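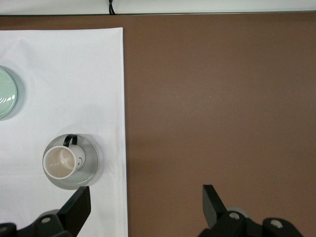
Were 189 postal votes thrown away in the Rendell by-election?

The 189 is the number of postal packs that went out in May and never came back, so there was nothing in the council's hands to throw away.

October 9, 2026. Writing this fast before work so forgive the state of it. I've had the same link sent to me by four different people since last night, two of them family, and I'd rather type it out once than keep doing it with my thumbs.

The link goes to a site called Flilunitz. Headline says votes "dumped" in Rendell, "winner never won", the usual capitals. Then a photo of a wheelie bin. No place given for the bin. Could be anybody's bin. Then three paragraphs that say the same thing three times, and a box asking you to share before it gets taken down. It has been up for months as far as I can tell, and no one has tried to take it down.

What it claims. That Iulian Jitaru lost the Rendell seat on Wadon council because 189 postal votes for him were pulled out and destroyed. That the council has "admitted" this in its own paperwork. That Vasilică Dumitrescu only got in because of it.

Right. The paperwork. It exists, it's public, it's a dull two page thing the council puts up after every election with the postal vote numbers on it. Anyone can read it. I suspect whoever wrote the Flilunitz piece did read it, or read one line of it, because the 189 comes straight out of there. The line says packs issued and not returned. Underneath is a separate line for packs that came back and got rejected, and that one says 28.

So two different things squashed together. The first lot are people who asked for a postal vote and then didn't post it. Moved house, forgot, went off everyone standing, put it under the fruit bowl. I've done it myself, in a year I was supposed to care. It happens at every election everywhere and there's always a number for it.

The second lot, the 28, are real votes that didn't get counted, and if you want something to be cross about then that's your number. They got sent back but the signature didn't match what was held on file, or the date of birth was missing, or somebody put the date they filled it in where their birthday should go (this is the big one, apparently, people just see the word "date" and write today's). They're checked with the candidates' agents allowed to stand there and watch. Jitaru had an agent there. I know because she was moaning about the car park for a week after.

Now the sums, which is the bit the article doesn't do. Dumitrescu got 761. Jitaru got 441. Have a look at those two numbers and then have a look at 189. Give Jitaru every single one of the missing packs. All of them, every person who forgot to post it was secretly a Jitaru voter. He still loses. Chuck in the rejected ones as well, all to him. Still loses. The whole story falls over on its own figures even if you believe every word, and it gives the figures! It gives the result further down the page, under an advert for slippers. I read it twice becuase I thought I'd got it wrong.

Somebody in the Lungu Road group said to me well that proves they'd have hidden more than that. Which, ok. But then you're not talking about the article any more, you're talking about a feeling. I can't check a feeling.

Where it came from. I had a poke about last night when I should have been in bed. The earliest version I could find was a comment under somebody's post in May, a couple of days after the count, saying "189 postal votes unaccounted for in Rendell, makes you think". No claim of binning. Just unaccounted for, which is a bit wrong but you could see how a person gets there. Then someone shared it with "so they've lost 189 votes". Then lost turned into dumped. Then it was all quiet for the summer and then Flilunitz has it with the bin on top. I couldn't see a name on the article. The "About" page is one sentence long and the contact form gave me an error both times.

I also looked at what else they've got on there, and there's a near identical story about a different council with a different number in the headline and, I'm fairly sure, the same bin. Same dent in the lid. Make of that what you will. I have saved a copy of both pages in case they get tidied up.

What Jitaru says about it. I messaged him, we're not friends exactly but we were on the same allotment waiting list for years and you get talking. He said he'd seen it, he lost fair and square, he wishes people would stop sending it to him, and could I please say so. So I'm saying so. He also said he didn't complain at the time because there was nothing to complain about. You get a short window after the result to challenge it in court and he didn't use it. Nobody on his side asked for a recount either, not with a gap like that.

I should say I didn't vote for Dumitrescu. I think he's wrong about the bus gate and he was rude at the library meeting. Would quite like him out next time. That's got nothing to do with whether someone nicked an election for him, and it annoys me a bit that I have to put it in, but I know what my inbox will be like otherwise.

A few of you asked how you'd check something like this yourself. It's not hard, it's just boring. Council website, elections, past results, find the ward. There should be the declaration, which has the votes for each candidate and the spoilt papers, and seperately the postal vote statement. If the second one's not up, email elections and ask. I asked on my lunch break and had it before I'd finished my sandwich. Be nice to them, there's hardly any of them in that office and they've had people ringing up shouting since this thing went round again.

And read the label next to the number. Issued, returned, not returned, rejected. They all sound the same when you're tired.

If you're one of the ones who had a postal vote rejected you should have had a letter about it afterwards telling you why. If you did get one and ignored it, dig it out. You may need to give them a fresh signature. My mum's had changed completely after her wrist and she hadn't noticed, she'd been signing her name one way for sixty odd years and then it was a different name. She did the form and it's sorted now.

One thing I couldn't get to the bottom of. The article says a "council insider" confirmed the votes were destroyed "on the night". No name, no job, no quote marks round anything longer than three words. I asked the elections office and they said ballot papers get sealed up and kept for a year before they're destroyed, and the Rendell ones are still in store. So they've not even been got rid of legally yet, let alone on the night. I've not seen the store obviously. But if somebody out there really was in the room and saw something, my email's on the side of the page, and I'll keep your name out of it. I mean that.

Comments are open, but I'm at work till six and won't be approving anything before then. Please don't post the link again under this, I've seen it. Auntie, that means you as well.

Edit: someone's pointed out I called it the Wadon by-election in the first version. It's Rendell ward, Wadon is the council. Fixed.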